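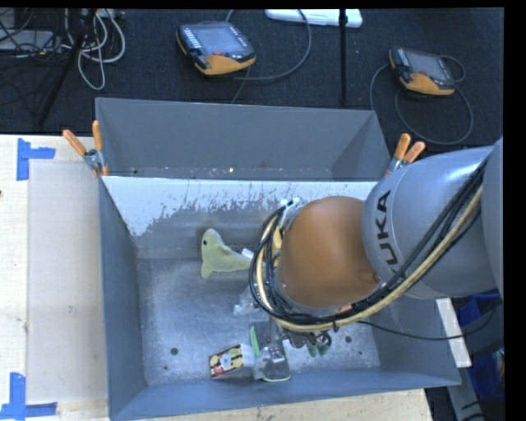
The KUKA arm over the picking bin, cables and all.

Cell technician, part time – Plurkbridge

Vokov is looking for someone to look after one robot cell. One. If you want a fleet and a title with "innovation" in it, please keep scrolling.

The cell picks mixed items out of a metal bin: plush toys, small cartons, clear packages. The brochure for this sort of thing says it runs itself. We have read the brochure and we are still hiring.

What the job is
- Check the cable bundle at the start of each shift and re-dress it when it rubs. It will rub.
- Swap worn fingertips and log it. The cell had 3884 hours on it at last service and we'd like to know where they went.
- Check the bin hasn't shifted. It's held with spring clamps. If you have a better idea, bring it, but it has to come apart in under 90 seconds.
- Retape the sheet on the table and recheck the pick positions afterwards.
- Work from the teach pendant at low speed, with the gate rules followed every time, including when the supervisor is in a hurry.

What we need
Two years on industrial arms, any colour. An electrical or mechanical trade ticket. Honest fault notes – "fixed it" is not a fault note. Programming is handy but we've met plenty of good programmers who couldn't find a loose connector.

What we don't need
Promises about AI. The last software trial cut our missed picks from 142 a week to a number the vendor and I still disagree on.

Hours are mornings, 7 to noon, starting in September. There's a $400 yearly tool allowance. Apply at the Serra Street office, attention Pruden cell, with a page on a repair that went badly.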